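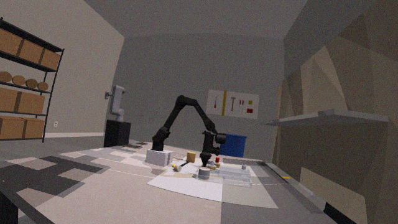

Hello all, and thank you Sidra for getting the coat conversation going again, because I've been dying to talk about mine! I finally caved and bought the Pisharody wrap coat, the long one, after visiting it in the Uselville shop so often that the lady on the till had started saying hello. I took ages over the colour (I always do) and what settled it was laying out every scarf I own on the bed. Nearly all of them fall into the same family as the patches on the tabletop at the top of this message, white and light beige and a middling grey and a really dark charcoal, so a coat in any one of those was going to go with the lot. I went for the charcoal. My sister says I look like a very smart umbrella.

Sidra Ghumman wrote on June 27, 2024:

> Right, I know it's summer and you'll all think I'm mad, but the
> coats are on sale and I want one. My old Gitunus has gone at both
> elbows and the pockets are more hole than pocket. Has anyone tried
> the Pisharody ones? I've got three questions. Do they come up big,
> is the belt annoying, and can you get a thick jumper under there
> without looking like a sofa? I don't want to go over 75 quid if I
> can help it. Also has anybody had luck mending a lining at home or
> should I just take the old one to that place in Wolton?
>
> Sidra

So, in order. Yes they come up big! I'm normally a 16 and I could easily have gone down one, but I kept the 16 for the jumper reason and I'm glad. You can get a proper chunky knit under it, even my cable one with the silly sleeves. The shoulders drop a bit, but they're meant to on that style, so it looks as though you did it on purpose.

The belt, hmm. It's long and it slides out of the loops when you hang it up, and I've already walked to the bus stop trailing one end behind me like a lead with no dog on it. I put two tiny stitches at the back loop to hold it in place and that's sorted it. If you don't like wearing it tied you can knot it loosely behind you, which is how I have it most days, and the front hangs nicely open.

Price: mine was £71 in the sale. They had a short version for less but the pockets on that were those pretend ones, and I can't be doing with pretend pockets. The long one has two deep ones outside and a little one inside with a button, big enough for a phone and a bus pass, though my glasses case won't go in.

On the lining, I would have a go yourself if it's only the pockets. I did my old navy one with a bit of cotton from a worn-out pillowcase and it lasted another two winters. Sleeves are another matter, I tried once and sewed the left one shut. The Wolton place charged Pei-shan £23 for a new pocket lining and a hem, she might remember if that was both pockets or just the one? Pei-shan, are you reading these?

Ruwan, you asked ages ago about the wool brush and I never answered, sorry. Get the one with the wooden handle, and always brush downwards. The sticky rollers leave something behind on dark cloth that picks up even more fluff.

I'll be wearing the coat to the July swap if it's chilly enough (it won't be) and anyone who wants to try it on is welcome. I'm also bringing the beige mac, a 16 again, hardly worn, belt still attached. Sidra, shout if you want first look and I'll keep it back for you.

Love to all,
Tsz-kin Mok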